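Why Do We Have to Make the Bed?

By Halyna Kobzar

Every morning, all over the country, somebody shouts up the stairs, "Have you made your bed?" And every morning somebody shouts back, "I'm only going to get in it again tonight!" This is a good argument. It has been tried for a very long time and it has never once worked.

So where did beds come from, and why are grown-ups so fussy about them?

The first beds

Very early people slept on heaps of leaves and grass. If your heap got lumpy or full of beetles, you threw it out and fetched another. No pillowcases, no fitted sheets with corners that ping off in the night.

In ancient Egypt, rich people had raised beds with legs, sometimes carved to look like animal feet. They also had headrests, often made of wood or stone, to go under the neck. Try sleeping on a loaf tin and you will have the general idea. (Ask before you borrow the loaf tin.)

The Romans, 2,000 years ago, liked beds so much that wealthy ones lay down for dinner as well. Please don't mention this at home, or do, and see how far you get.

Everybody in together

Later on, in the Middle Ages, a good bed was one of the most expensive things a family could own. People left their beds to each other in their wills. Most families had far too few to go round, so you might share with your brothers, your sisters and a visiting uncle with cold feet. Even travellers at an inn could find themselves tucked in next to a stranger.

Rich people hung thick curtains round theirs. This kept out the draughts, and also kept out the servants, who often slept in the same room.

What is in a mattress?

Straw, for a long time. Straw is cheap and warm, but it pokes you and small creatures like living in it. Feathers were much nicer, if you could afford a great many geese. Metal springs came along in the 1800s, and children have been bouncing on them ever since.

Now, about making it

Some scientists think an unmade bed may be slightly better for you. You sweat in your sleep (yes, you), and dust mites are fond of damp. Leaving the covers folded back for a while lets everything dry out.

My neighbour Dougal Gillies, aged 9, told his mum this in February. She was very interested. She told him he could make it after breakfast instead.
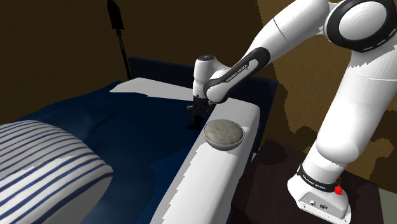

A bed, with a robot arm reaching down over it. Computer-made picture.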